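An afternoon in Brusgate with the drive-puller

The Janjua open day begins with a sausage in bread and a form. The form asks whether you have a pacemaker, whether you are wearing open-toed shoes and whether you consent to being shouted at in an emergency. I ticked no, no and yes, was given a hi-vis vest sized for a family of three, and was pointed down the side of the building towards a roller door.

Janjua takes in dead and retired office computers, strips out whatever can be sold or has to be shredded, and sends the remainder off as scrap. It has the back end of an old carpet warehouse in Brusgate, at the far end of a bus route that seems to have been drawn up by someone with a grudge. The carpet people left behind a very nice floor in the front office and a smell of underlay everywhere else.

The tour proper was a loop of the shed: pallets in, cages of cable, a man-height hopper of keyboards, the shredder (off, to general disappointment), and then Gokham. Gokham is the robot cell. It was named after the dairy shed it was first bolted together in, and the name is stencilled on the control cabinet in letters a fair bit grander than the cabinet. Most of the group gave it the polite two minutes. I'd come for it, so I parked myself by the rail, and when the tour moved on to recycled plastics I failed to move with it.

What it's for

Gokham does one job, and that is getting hard drives out of desktop towers. A tower arrives with its side panel already off, because taking side panels off was tried with the robot in the first year and is now discussed in the tone people keep for old boyfriends. The arm comes over the open case, finds the drive carrier, squeezes the plastic tabs and lifts the lot out. Drive in the tray, tower down the line, next please.

On the page, a toddler could do it. In the case, the carrier lives at the bottom of a thicket. There are power leads bunched up in red, yellow and black, flat data cables bent back on themselves, and sheet metal folded by people who never expected anybody to visit. A human hand shoves all of this aside without thinking. The gripper has to be taught where the gaps are, and then taught again for the next model of tower, where the gaps have moved.

The tech looking after the cell was happy to talk as long as I didn't mind being talked to over a shoulder. I was told they like the cases with blue tabs. Blue shows up well on the wrist camera against grey steel and green board, and somebody in a design office long ago did Gokham a favour without knowing it. The ones with black tabs on a black cage go to the manual bench, where they are known by a word I won't put on the internet.

The gripper, or the bit that goes wrong
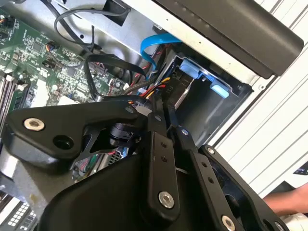
I had expected most of the upkeep to be about the arm. The arm, I was told, is the least interesting member of staff: it gets wiped, it gets its cable loom looked at, and otherwise it is left alone. All the care goes into the last bit, the black linkage on the end, which was bought as a Mustex kit and has been fiddled with ever since.

It's a set of flat metal links held together by hex-socket screws, and each of those pivots is a place where slop can creep in. A touch of wear at one of them is nothing. Add them all up along the linkage and you have a fingertip that closes beside the tab, pinches a good hold of air, and lifts it out with great confidence. The controller, feeling no resistance worth the name, logs a drive. There was an entire morning of this last winter. The tray was empty and the spreadsheet was magnificent.

So the screws are checked every 200 pulls. The cell stops itself, parks the gripper over the bench at elbow height and sits there with an amber light on until someone comes along with a hex key. Each screw gets a dab of paint pen across the head and onto the link once it has been set. If the two halves of the line no longer meet at the next check, that pivot has been on the move. It's the cheapest instrument in the building, and by the tech's account the only one that has never needed a firmware update.

Tightening is its own small art. Too loose and you're back to collecting air. Too tight and the link binds, the motor pushes harder to make up for it, and the finger arrives at the plastic tab with more enthusiasm than the plastic tab can take. They have a bucket of snapped tabs. It was shown to me with something close to pride.

Every 800 pulls the whole thing comes off the wrist and gets stripped. The links are laid out in order on a tea towel (it has a map of Tasmania on it, and the longest link goes down the west coast), cleaned with a brush, and looked at along the bores for oval wear. Worn links go in a tub marked FAIR, which I took for a grade of quality until it was explained that it stands for something rude. New pins, a smear of dry lube, and back together. No grease. They used grease in the beginning, and grease plus the fluff from an office computer gives you a sort of felt, which sets.

About the fluff

A word on fluff, as it was the subject on which the tech was most eloquent. A tower that has spent years under somebody's desk has been vacuuming that office the whole time. What's in there is carpet, skin, toast and, in one case from a vet clinic, a great deal of spaniel. It gathers on the heatsink fins and around the power supply grille and waits. Then an arm comes in at speed and wafts it all up over the camera.

The first fix was a blast of compressed air before the pull. That cleaned the computer beautifully and moved its contents onto everybody standing nearby. Now there's a suction hood at the back and a soft brush at the station before, and the lens cover gets wiped at every smoko. Wiping the lens is on the laminated list as item 1. Item 2 is "Wipe the lens again." I asked whether this was a misprint and it isn't.

Teaching it a new tower

I was lucky with my timing, as mid-afternoon is when they teach. Batches come in from whoever is clearing out an office, and when a model shows up that the cell hasn't met, someone has to walk it through the reach by hand. You set a tower down on its side, put the arm in slow mode and bring the gripper in over the case a nudge at a time, watching the wrist view on a monitor with a coffee ring burned into one corner.

The approach is saved as a handful of stops: over the case, down beside the carrier, in to the tabs, squeeze, up. The fussy stop is the second, where the links have to get down past the cables without collecting one. Hooking a power lead is the classic. The lead comes up with the drive, the plug holds on, and the tower tries to leave as well. Slow mode exists so that this happens at the pace of a funeral and you have time to reach for the stop button.

Where a loom crosses the path, they change the path. I'd assumed someone would just tie the cable back, and was told quite firmly that the next tower of that model won't have had its cable tied back, and neither will the one after it, so what would the robot have learned? Fair enough. I've had swimming teachers with less rigour.

They also teach each model more than once, with the case shifted a bit on the bench each time. Nothing in the shed gets set down square twice running. The towers come off the rollers however they come, and a routine that only works on a perfectly placed computer is a routine for a trade fair.

After teaching, the tab positions are checked against the camera view and the whole set is saved under the model's name, along with a free-text remarks field that is the best reading in the place. I was allowed a scroll. "Watch the ribbon." "Cage is bent on these, every one." "Lovely." "Do NOT let it near the fan." 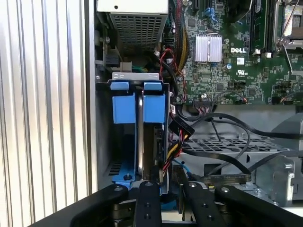 What breaks, in the order it was complained about

Fingertip pads, first by a long way. They're a rubbery stick-on thing and the edges of the drive cage eat them. The shop has gone through several sorts and settled on one sold for the feet of kitchen chairs.

The wrist cable is second. It flexes on every reach and has been rerouted so often that the bracket has more holes than bracket. They keep a spare made up and hanging on a hook, with a tag giving the month it was last swapped. It said November.

Third is the stop button on the rail, which isn't broken at all but gets leaned on by visitors. I can report that it works very well and that the restart takes longer than you'd hope, with people looking at you.

Getting there, and whether you should

The open day runs from 10 until 4 and costs a gold coin. Go after lunch if you want to see teaching, and go early if you want onions. Parking is on the gravel at the side; the front is for trucks, and they mean it. Closed shoes. The toilets are the old carpet showroom ones and are by some distance the most luxurious thing in Brusgate.

Kids under a certain height can't see over the rail, but there's a step, and a monitor at their level showing the wrist view. The small girl ahead of me watched it go down into a case and come up, and asked if it would do her school laptop. She was told it only does towers, and went off to have another sausage.

The bus back leaves from the opposite side of the road to where the sign is.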